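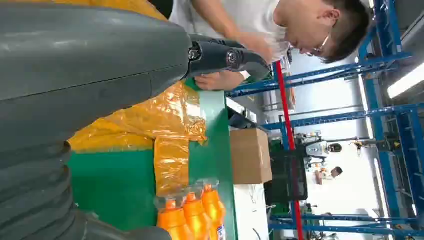

Trelau opens hand-guided teaching program for packaging robots

GRULTAVWOOD, September – Robotics firm Trelau has opened a program that lets packaging staff teach robots by physically guiding them through a job, or by steering them from a remote control station. The program is based at the company's workshop in Grultavwood and is being run with contract packer Najjar.

The first tasks come from Najjar's own lines. They include picking up shrink-wrapped bottles, clearing loose plastic film from a work surface and placing goods beside a carton for packing.

Under the program, an operator takes hold of the arm or its fingers and moves them through the task while the system records joint positions and the view from a camera at the wrist. Where a job is awkward to reach by hand, the operator uses a pair of handheld controllers instead. Both kinds of recording are stored in the same format and used to train the same control software, which Trelau sells under the name Nirken.

Trelau has collected 600 demonstrations to date, 62 of them involving crumpled or torn film. The company said film was the hardest material in the program so far.

"Film never lies the same way twice, so we can't write out the movements in advance," said Suha Dabbas, head of robot training at Trelau. "Someone who has worked on a packing line knows where to pinch it. We want that person's hands on the machine, and we want to keep the recording."

Dabbas said finger placement was checked between recordings, as a small change in the angle of a joint could spoil a batch.

Najjar has released 3 of its line operators to work as demonstrators. None had programmed a robot before joining. Training takes nearly 35 hours and covers safe handling, remote operation and how to label a failed attempt.

"Our people were asked to show the job the way they do it on shift, mistakes and all," said Siham Jaber, operations manager at Najjar. "They've picked it up quickly. The remote controls took longer to get used to than moving the arm by hand."

Failed attempts are kept and marked as such. Trelau's engineers review them at the end of each session with the demonstrator who made them.

The program will move to cartons and mixed loads once work on bottle packs is finished. Trelau is also looking for a second packaging partner, preferably one that handles pouches or soft bags – enquiries can be made through the company's Grultavwood office.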